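Hand-held grippers meet the laundry in Hakcombe bedroom

Sat 18 August

A home builder in Hakcombe has put together a pair of hand-held grippers and wants them to teach a robot to fold clothes. There is no robot yet. Eyvindur Ásgeirsdóttir began the build, called Lorkis, in March, splitting the work between a bedroom and the shared workshop on Galtent Street. So far it has cost $2,958, and the laundry is still being done by a person.
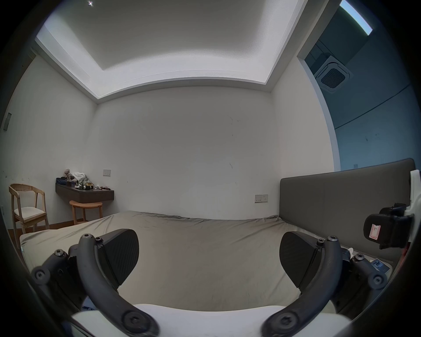

Rafferty Zamora wondered whether that money would have been better spent on a decent washer and dryer, with some left over for lunch.

The idea is simple enough. A person squeezes the grippers, moves cloth with them, and the recordings are supposed to show a machine how it's done. Each gripper has a white body and curved black jaws held together with screws. Ásgeirsdóttir says the jaws were redrawn several times after early versions let go of thin cotton.

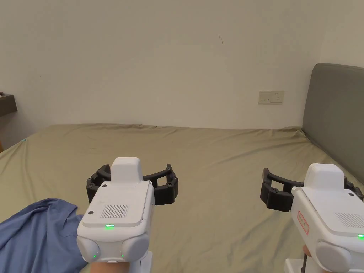

Tonantzin Meléndez, replying on the workshop's message board, asked what happens when the bed is a different height or the shirt has buttons. Has anyone tried it with a fitted sheet?

It's a fair question. The project log lists 73 recorded sessions, and 31 of them were thrown out over timing errors between the left and right hands. All were done in the same house. Picking up a soft blue cloth is a start, but it's a long way from a basket of mixed wash. 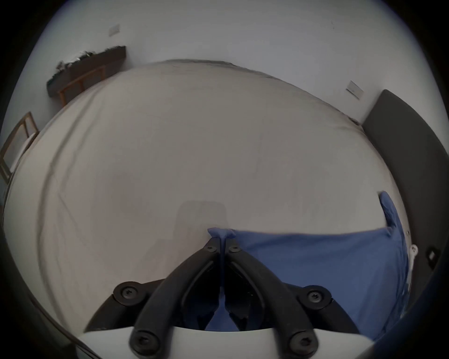

Gwilym Parry was more forgiving, saying that every useful tool in the workshop started out as something slow and expensive, and that at least this one has its failures written down.

Pulling a garment tight between two grippers is the step Ásgeirsdóttir wants to get right next. The target is 70 usable sessions before any money goes toward an arm.
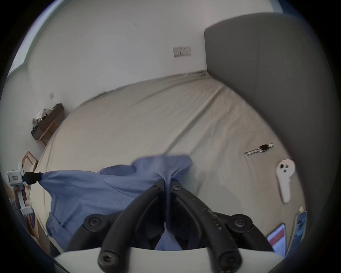

Even then, the arm would have to be bought or built, mounted somewhere, and made to work with the recordings. Ásgeirsdóttir has no price for that part and wouldn't give a finish date. The workshop has asked for a demonstration with a shirt of its own choosing.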